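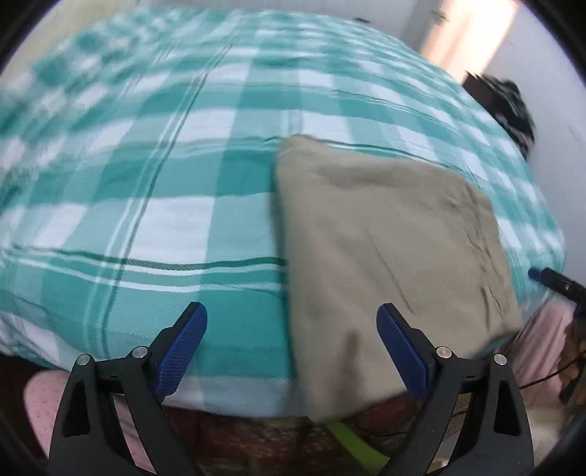
Checked sheet on the bed, folded khaki cloth on top.

Fitted sheet shrank after hot wash, corners pop off
Asked in Laundry & Linens — 3 answers — viewed 1446 times

I have a set of cotton sheets, teal and white check, bought in November. Label says 500 thread count, wash warm. The fitted sheet from the same set went through one hot cycle by mistake and then a full dryer cycle on high. The mattress is 15 inches deep with the topper. Before the wash the pocket reached under the mattress on all four sides. Now the two corners at the head come off overnight. Can the lost length be recovered, or is the sheet finished?
Jandville

Answer 1 (accepted)
Partly. Most first-wash shrinkage in woven cotton is relaxation shrinkage: the yarns were held under tension during weaving and finishing, and heat plus water lets them go back. Some of it can be pulled out again while the fabric is damp.

Soak the sheet in lukewarm water with a capful of hair conditioner for 30 minutes. Spin on low. Put it on the mattress while still damp, head corners first, and pull along the length, then across. Leave it on with a fan running until dry and put a waterproof protector underneath. Expect to recover an inch or so in length, less in width. Check the elastic too. High dryer heat hardens it, and a corner that no longer grips will come off regardless of the pocket depth.

After that, wash at 104°F or below and take it out of the dryer slightly damp.
Krishnamoorthy Kartha

Comment: Did this last night. Left head corner holds, right one still creeps. The elastic there is crunchy — I will replace it.
Jandville

Answer 2
Sheet straps. The clip kind, they go under the mattress corner to corner. Had mine for years.
Erari

Answer 3
Agree with the damp stretch, but conditioner leaves a residue and I would rinse once before the spin. If you replace the elastic, use 3/8 inch and run it around the whole hem. Corner-only elastic is half the problem on deep mattresses.
Italo Russo

41 people found this page useful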